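# Aula 3: o drone, a repetição e a escuta longa

Disciplina de Música Experimental e Prática de Conjunto. Tragam fones decentes, por favor, porque metade do que interessa hoje mora abaixo dos 100 Hz!

## O que é um drone, afinal

Um som sustentado que serve de chão para o resto. Pode ser uma nota só, uma quinta aberta, um acorde inteiro empilhado. Quando o baixo fica parado por muito tempo, o ouvido começa a procurar movimento em outro lugar: nos batimentos entre duas afinações quase iguais, nos harmônicos que sobem e somem, no ruído do arco ou da palheta. É aí que a coisa fica maravilhosa.

Três termos para o caderno:

- **Batimento:** oscilação de volume causada por duas frequências vizinhas (110 Hz e 112 Hz dão dois pulsos por segundo).
- **Parcial:** cada componente de frequência de um som.
- **Envelope:** o desenho do som no tempo, do ataque ao desaparecimento.

## Escuta guiada

Vamos ouvir *Traltholm*, peça da Araceli Echevarría para harmônio, duas guitarras e bumbo. Dura pouco mais de meia hora e tem 209 compassos escritos, embora a barra de compasso quase desapareça na audição. Reparem na entrada da segunda guitarra, afinada um tantinho abaixo da primeira. Que momento! Na primeira vez que ouvi, voltei a faixa umas quantas vezes só por causa dele.

Depois passamos para o disco *Skurnora*, do duo Surkwood, em que a repetição vem de um laço de fita e o timbre vai escurecendo a cada volta.
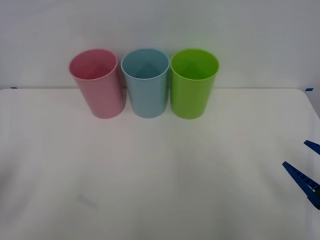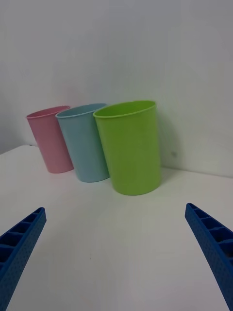 ## Exercício em grupo

1. Formem grupos de 3 pessoas, cada uma com um instrumento ou a voz.
2. Escolham uma nota comum e sustentem por 10 minutos, respirando em momentos alternados.
3. Só dinâmica e timbre podem mudar. Altura, jamais.
4. Gravem tudo, inclusive o silêncio do fim.

Quem toca percussão pode usar arco no prato ou rulo bem leve no tom grave (fica lindo com feltro).

## Para a próxima aula

Ler o texto da Thư Tạ, "Ouvir devagar", que está na pasta da turma, e escrever uma página sobre a gravação do grupo. Quero saber onde a atenção de vocês fugiu e o que a trouxe de volta.

Ensaio aberto em junho, na sala Ruggiero, às 18h. O amplificador de baixo já fica montado; cabos e pedais são por conta de cada grupo.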